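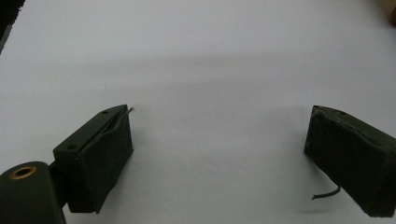

흰 상판과 흰 벽, 얼룩별로 따로 상대하기

흰 싱크대 상판을 고른 사람은 두 부류다. 아직 카레를 안 해 먹어 본 사람과 이미 체념한 사람. 저는 첫 번째로 시작해서 한 달 만에 두 번째가 됐습니다. 그 사이에 써 본 방법 중에서 아직도 쓰는 것만 적어 둡니다.

시작하기 전에

무광 표면인지 유광 표면인지부터 확인하세요. 무광에 연마제를 쓰면 그 자리만 반들반들해집니다. 얼룩은 지워졌는데 지운 자국이 남는, 대단히 억울한 상황이 됩니다. 설명서를 버렸다면 냉장고 뒤쪽처럼 손님이 들여다볼 일 없는 구석에 먼저 문질러 보고 하루 두었다가 판단합니다.

천연 대리석은 이 글에서 빼 주세요. 식초 한 방울에도 삐치는 돌이라 저는 책임질 수 없습니다.

카레, 김치 국물

바로 닦으면 됩니다. 이 말이 도움이 안 된다는 건 압니다. 바로 못 닦았으니 검색해서 들어오셨겠죠.

베이킹소다 2큰술에 물을 조금씩 넣어 치약 정도로 되직하게 갭니다. 얼룩 위에 펴 바르고 랩을 덮어 한 시간 둡니다. 젖은 행주로 걷어내고 마른행주로 한 번 더. 노란 기가 남으면 창가 쪽 상판은 그냥 놔두세요. 카레 색소는 햇빛에 약해서 며칠이면 옅어집니다. 햇빛이 안 드는 쪽이라면 도마를 올려놓는 방법이 있습니다. 우리 집 도마 위치는 그렇게 정해졌습니다.

커피와 차

주방세제로 먼저 닦고, 안 지면 과탄산소다를 따뜻한 물에 풀어 행주에 적셔 올려 둡니다. 5분이면 충분하고, 고무장갑은 꼭 끼세요. 끝나면 맹물로 여러 번 닦아냅니다. 락스와 식초를 같이 쓰라는 글이 가끔 돌아다니는데 절대 따라 하지 마세요. 농담이 안 되는 부분입니다.

볼펜

소독용 알코올을 면봉에 묻혀 바깥쪽에서 안쪽으로 찍어냅니다. 안쪽에서 바깥쪽으로 문지르면 점 하나가 구름이 됩니다. 벽지에는 알코올을 쓰기 전에 구석에서 시험해 보시고, 종이 벽지라면 포기가 빠릅니다. 달력을 거세요.

벽에 난 못 자국

이사 나가기 전날 밤에 치약으로 메우는 전통이 있는데, 마르면 꺼지고 색도 미묘하게 다릅니다. 튜브에 든 메꿈제를 사는 편이 낫습니다.

구멍 둘레에 일어난 부스러기를 칼등으로 긁어 내고, 메꿈제를 구멍보다 조금 볼록하게 채웁니다. 6시간 말린 다음 고운 사포로 살살 갈아 주세요. 그 위에 페인트를 바를 때는 붓 말고 작은 스펀지로 톡톡 두드려야 경계가 덜 보입니다.

남은 페인트가 있으면 뚜껑에 색 번호를 적어 두세요. 저는 적지 않았고, 그래서 페인트 가게에서 "그냥 흰색이요"라고 말했다가 색상표를 건네받았습니다. 제일 비슷한 걸 골랐다고 생각했는데 현관 옆 벽은 지금도 두 가지 흰색입니다. 저녁에 등을 켜면 특히 잘 보입니다.

긁힌 자국처럼 보이는 회색 줄

냄비 바닥이 지나간 자리에 생기는 회색 줄은 대개 상판이 파인 게 아니라 냄비의 금속이 묻은 겁니다. 손톱으로 긁어 보아 걸리는 느낌이 없으면 희망이 있습니다. 크림 세정제를 부드러운 천에 콩알만큼 묻혀 넓게, 힘을 빼고 돌립니다. 한 점만 파고들면 안 됩니다. 매직블록은 효과가 좋은 만큼 무광 표면에서는 아껴 쓰세요.

손톱이 걸리면 진짜 흠집입니다. 이쪽은 시공한 곳에 물어보는 게 맞고, 물어보는 동안은 역시 도마가 있습니다.

평소 관리

자기 전에 물기만 닦아도 절반은 해결됩니다. 행주는 마른 것과 젖은 것을 나눠 쓰고, 다 쓴 행주를 상판에 뭉쳐 두지 마세요. 색깔 있는 행주라면 물이 빠지면서 새 얼룩을 만들어 줍니다. 빨간 행주를 사은품으로 받은 분은 걸레로 발령 내시기 바랍니다.

댓글로 받은 것

Sajib Sheikh 님이 강황 얼룩에는 랩을 덮고 하룻밤 두는 게 낫다고 하셨습니다. 해 봤는데 한 시간과 별 차이를 모르겠고, 아침에 상판에서 딱딱하게 굳은 베이킹소다를 뜯어냈습니다. 랩이 들떠 있었던 모양이니 가장자리를 잘 눌러 보세요.

Mahfuz Howlader 님은 유성 매직도 볼펜처럼 하면 되느냐고 물으셨습니다. 같은 방법으로 하되 면봉을 훨씬 자주 바꾸세요. 까매진 면봉으로 계속 찍으면 청소가 아니라 채색입니다.

실리콘 줄눈에 핀 곰팡이는 따로 쓰겠습니다. 할 말이 많습니다.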